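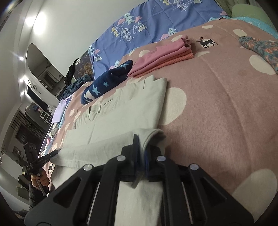

Folded cloths on a polka-dot blanket.

Winter linen drive: what we still need

The linen cupboard at Pivari House is running low again. Last winter the drive brought in 447 items, and most of them went out the door before the end of March. Families moving into a first apartment usually arrive with clothes and not much else, so bedding is what they ask for first.

We are looking for twin and double sheets, pillowcases, blankets and bath towels. Please wash everything before you bring it in and tie sets together with string or ribbon. A note with the bed size saves us unfolding it all. We can't take pillows, electric blankets or anything with feathers.

Drop off at the side door on Tinotard Street, weekdays until 4:30. Parking is free for 30 minutes in the lot behind the bakery. If you have more than two bags, call Yaowalak Jitpraphai at the front desk, extension 106, and she will book you a time.

Cotton flannel in neutral colours goes quickest. Crib sheets are well stocked for now, thanks to the Giner family.

Sorting starts in the first week of March.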